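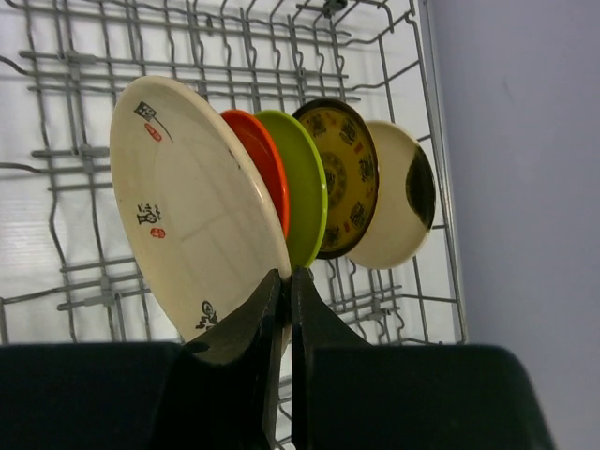 **Floltis washing-up soap, solid block, unscented**

Floltis is a hard soap for washing dishes by hand. It is made by Firnix in Gredport, in the small workshop behind our shop, and it is sold as one block wrapped in paper. There is no bottle and no pump. You rub a wet brush or cloth on the block, and you wash.

Many customers ask us if a block can really replace the liquid. For plates, cups, glasses and cutlery, yes. For a very fatty oven tray you will need hot water and some patience, and we prefer to say this before you buy.

## The block

- Weight: 390 g when it leaves the workshop (it loses a little weight while it dries further)
- Scent: none added. It smells of soap
- Colour: pale yellow to light brown, different from batch to batch
- Wrapping: one sheet of brown paper, closed with a paper label
- Drying time before sale: 39 days

The recipe was written by Gladys Kinyua, who started with soap for hands and changed to dishes when her own skin did not accept the liquids from the supermarket. The first blocks were too soft and they melted in the dish after one week. The present recipe has more coconut oil and less water, and it is dried much longer.

## How to use it

1. Put the block on a dish with holes or ridges, near the sink but not under the tap.
2. Wet the brush and turn it on the block four or five times. The foam is lower than the foam of a liquid, and this is normal.
3. Begin with the glasses, then the plates, then the pans.
4. Rinse with clean warm water.
5. Let the block dry between two washings.

If you prefer to wash in a full bowl, rub the block in the cloth first and then press the cloth in the warm water. Please do not leave the block lying in the bowl. It will become soft on the outside and you will lose a good part of it.

## Hard water

In Gredport the water is hard, so we know this problem from our own kitchens. Any true soap makes a thin grey film with hard water, and on dark plates it is easier to notice than on light ones. Put one spoon of white vinegar in the last rinsing water and dry with a cotton towel. Do not mix the vinegar with the soap in the same bowl – the soap will separate and it will not wash any more.

If your water is very hard and you do not like the vinegar, Floltis is maybe not the right product for you. You can order the small trial piece of 30 g and test it for some days.
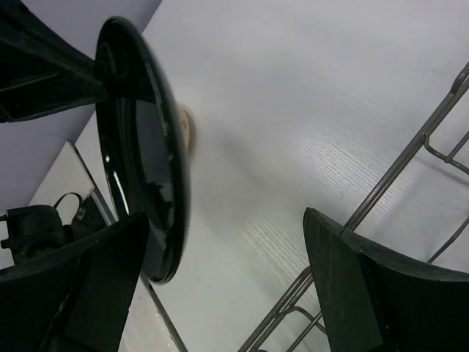 ## What you should not wash with it

Please keep it away from bare aluminium, which can turn dull, and from cast iron pans that you have seasoned yourself. Wooden boards are fine if they do not stay wet. The block is not made for the dishwasher and no part of it should be grated into the machine.

## Ingredients

Sodium cocoate, sodium olivate, water, glycerine, sodium citrate. The glycerine is formed when the soap is made and we leave it inside.

## Sizes and ordering

| Item | Weight |
|---|---|
| Trial piece | 30 g |
| Single block | 390 g |
| Box for shared kitchens | 4 single blocks |

We send orders within the country by normal post. If you live nearby, you can also collect from the Gachanja market hall, at the Firnix stall near the side entrance. Please bring the order number, written or on your phone.

A block that arrives broken can be used without any problem, but write to us within 15 days and we will send a new one. Opened blocks cannot be returned.

In December we close the workshop for the yearly cleaning, and orders from that time are sent when we open again.

*Page text last changed on Jun 27, 2021: new weight of the trial piece, and the note on aluminium.*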